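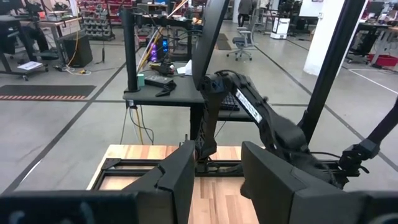

Taped line on the floor, or a proper fence, for a pair of small bench arms?

Posted by Hema Achari in Workshops & Labs

We have two tabletop arms on a wooden bench, run by one person at a time through a leader set, and a written rule that says "keep clear of the robot while in use". That is the whole rule. It was written by somebody who has since left, possibly out of shame.

In August we had a visitor lean across the bench to look at a wrist camera while an arm was homing. The gripper closed on his lanyard. He was fine, the lanyard was fine, but I now have the job of writing something better by the time the new people start.

My manager's view is that these are too small to hurt anyone and a line of floor tape will do. The bloke from our safety office wants a full cage with an interlocked gate, which would cost more than the arms and leave no room for the operator. I'd like to land somewhere between the two without having to invent it myself. What do other small labs do? The room is shared, and there are desks and people walking past all day.

Harpreet Poirier

You're asking fence or tape as if those were the only two products in the shop. Do the risk assessment first. It's dull, and it will answer most of this for you.

Sit down with the arm's manual and list what it can reach at full stretch with the gripper open. Add whatever it's likely to be holding. A small arm with a foam block is one thing, and the same arm with a box cutter is a different arm as far as your paperwork is concerned. We forgot that at Kirnik and had to redo the lot when someone wanted to demo opening parcels.

Then write down who gets near it in each state: powered off, powered and holding, homing, being driven, replaying a recording. Replay is the one people get wrong. With a person driving, there's at least a pair of eyes attached to the motion. A recording has no idea you've put your coffee there.

What we ended up with, for arms of that size:

Tape on the floor at full reach plus an arm's length. Yes, your manager gets his tape. It goes in with a written rule about who may cross it and when.

One stop button the operator can hit without standing up, and a second one reachable from outside the tape. Test both at the start of every session and initial the sheet.

Speed and torque limits set low by default, in the startup config, where a keen student won't lift them by accident.

Hands in the workspace only with the arms parked and torque off. Support the arm before you cut torque, or it will drop on whatever is under it, including the hand you were protecting.

Cables off the walkway. More of our incident sheets are about feet than about grippers.

Lanyards, scarves and loose sleeves stay outside the tape. You knew that one already.

On the standards: ISO 10218 is the industrial robot one, and ISO/TS 15066 has the contact force material for collaborative work. Both are worth borrowing from a library before you buy them. Neither was written with a wooden bench in mind, so expect to do some translating, and get your safety office to sign the translation.

Shahram Shirazi

tape is fine. we've had tape for years and never had a problem. people step over it but they know what it means

Isabelle Chisholm

I'd go along with nearly all of Harpreet's list, and gently suggest that Shahram's last sentence is the problem he's never had.

Two things to add. Check how the base is held to the bench, and put it on the start-of-session sheet. Clamps work themselves loose with all that starting and stopping, and an arm that has shifted sideways is no longer where your tape thinks it is. We mark the clamp position with a paint pen and look at it every morning.

And keep the rules to one page. Ours at Vrabec grew to 10 pages after a minor bump, and everyone signed it and not a soul could tell you what was on page four. The page on the wall now has the stop button locations at the top, in large type, and the name of whoever is responsible that week. The long version lives in a binder for the auditors, who seem to enjoy it.

For your safety office, ask them which hazard the cage is controlling. If they can name it, you may need a polycarbonate screen on the walkway side, and that's a good deal cheaper than a gate. If they can't, offer them the risk assessment and a biscuit.

Hema Achari

Thanks, all. Starting on the assessment with Harpreet's list of states, and I've asked about a screen for the walkway side. The lanyard rule is going in first, in the visitor's honour.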